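**What do you do with clear plastic bags after unpacking the groceries?**

Lợi Lại
I love a good pantry sort-out, but the clear bags beat me every time! They slide off everything and end up in a heap next to the paper packets. Do you keep yours?

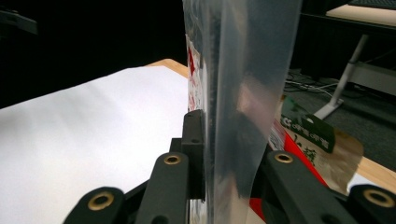
Rolow
Keep the sturdy ones! Fold each lengthwise, press the air out, then roll it up – 13 of mine fit in one jar. They're great for half-used packets of noodles or tea.

Cliltham
I just stuff them in a drawer. Works fine, but check for crumbs first.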